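Taking an old desktop tower apart for the parts, one bit at a time. Short thread.

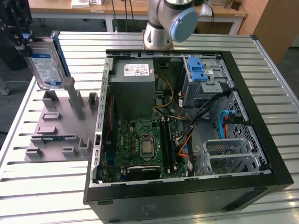
Side panel off, case laid flat on the bench.

1/ It's the office PC we stopped using in April. It had got slow enough that people would walk to another room to avoid it. The plan is to keep what's worth keeping and send the rest to Curkum for recycling.

2/ I always lay the tower on its side before doing anything. You can see every cable that way, and nothing heavy hangs off a connector while you're pulling on it.

3/ Power supply is the grey box at the top with the white label. Read that label before you unplug anything. Ours is a 300 watt unit - fine for what this machine did, no good for a modern graphics card.

4/ Take pictures of the cables before you move them. I skipped this once on a machine from Kramer and spent a whole evening working out which plug went where.

5/ The blue cable with the red wire is SATA. If yours has a clip, press it in first and pull straight. I've snapped the plastic on 2 drives by going at an angle, and neither was worth mending.

6/ Drive is the 3.5-inch one with the blue and white label, standing up in the grey tray on the left. Drives get wiped before they go anywhere. Curkum will do it for you, but I prefer to do it here and write the date on the case.

7/ The cage for the drives has a blue plastic latch. Colour on a part inside a case usually means it's meant to be moved by hand, so try that before reaching for a screwdriver.

8/ Memory comes out next, then the graphics card. Undo the bracket screw first. People forget the screw and then wonder why the card won't budge.

9/ Processor stays where it is for now. The metal bracket holds it well enough, and a board with its chip fitted is easier to pass on - Skuvivora took the last one I had like that.

10/ Screws go in a jam jar. More tomorrow if I get the time.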